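Indley Museum Learning Pages
Light and Color: Why Do Things Look Red?

For readers in grades 3 to 5
Text by Elspeth Lennox. Checked by Gavin Halliday, Science Education Office.

Words in this explainer

Absorb: to take in. A towel absorbs water. A dark shirt absorbs light.
Reflect: to bounce back. A mirror reflects light, and so does a sheet of paper.
Pigment: a material that gives something its color.
Retina: the thin layer at the back of the eye that senses light.

Where color begins

Color begins with light. Sunlight looks white or slightly yellow to us, but it is a mixture of many colors. When sunlight passes through drops of rain, the colors spread out and we see a rainbow. Red is on the outer edge of a bright rainbow and violet is on the inner edge. Orange, yellow, green and blue lie between them.

Light travels as a wave, and each color of light has its own wavelength. The wavelength is the distance from the top of one wave to the top of the next. Red light has the longest wavelength that people can see. Violet light has the shortest. All of these distances are very small, much smaller than the width of a human hair.

What happens at a surface

When light reaches an object, some of it is absorbed and some of it is reflected. The reflected light is the part that can travel to your eyes. A ripe tomato absorbs most of the green and blue light that falls on it and reflects much of the red. Your eyes receive the red light, and the tomato looks red.

A white surface reflects nearly all the colors together. A black surface absorbs nearly all of them and sends very little back. Gray surfaces are in the middle. They reflect some of every color, in fairly equal amounts.

Bright red and dark red

Not all reds look the same. A fire truck and a cherry are both red, but few people would say they match. One reason is the amount of light each one reflects. A dark red surface still reflects more red than any other color, but it reflects less light altogether. Painters make dark reds by adding a little black, brown or dark blue to a brighter red.

The colors nearby matter as well. A dark red can look quite bright beside black and rather dull beside white. Gray placed on red may seem to have a faint touch of green in it, even when there is no green in the paint. Scientists call this effect simultaneous contrast. It happens in the eye and the brain, and the paint does not change at all.

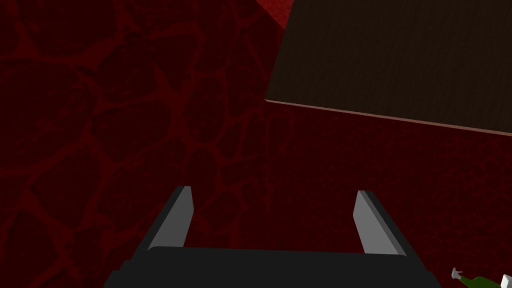 Dark red with light gray and near-black.

Inside the eye

Light enters the eye through the pupil, the black opening in the center. It passes through the lens and reaches the retina. The retina contains millions of tiny cells that respond to light, and there are two main kinds.

Rods work well in dim light but do not help us tell one color from another. Cones need more light. Most people have three types of cone. One type responds best to long wavelengths, one to medium wavelengths and one to short wavelengths. The brain compares the signals from all three and decides what color it is seeing.

Some people have cones that work in a different way, or have only two types. They may find it hard to tell certain reds from certain greens. This is often called color blindness, although most people who have it do see many colors. Many maps and signs now use shapes and labels as well as color so that everyone can read them.

Why red fades at dusk

In the evening, when the light is low, the cones do less and the rods do more. Rods respond very weakly to red light. For this reason a red flower may look almost black at dusk while the leaves around it still look fairly pale. The change has a name, the Purkinje effect (say "pur-KIN-yay").

Red from earth, plants and insects

People have made red pigments for many thousands of years. One of the oldest is red ocher, a kind of earth that contains iron. It was ground into powder and used in cave paintings. The iron in ocher has joined with oxygen, as it does in rust - and rust, too, has a reddish color.

Red dye for cloth was made from the roots of a plant called madder. Another strong red, called carmine, comes from small insects that live on cactus plants. Today many reds are made in factories. They can be mixed with great care so that one can of paint matches the next.

Try it yourself

You will need a sheet of red paper, a sheet of white paper, scissors, and a small square of gray paper.

Cut the gray square in half. Put one half on the red paper and the other on the white. Look at both from across the table. Do the two grays look the same?

Next, take a red object and a blue object into a room and ask an adult to dim the lights slowly. Wait 10 minutes for your eyes to adjust. Write down which object looks darker now, and whether you can still name its color.

Never look straight at the Sun or at a very bright lamp.

For teachers

A printed activity sheet for this page is kept at the Learning Desk. Classes of up to 32 students may book the Light Room. Requests should be sent to Annag Mowat, School Visits, and visits for June are now being arranged.

Page reviewed Tue 24 March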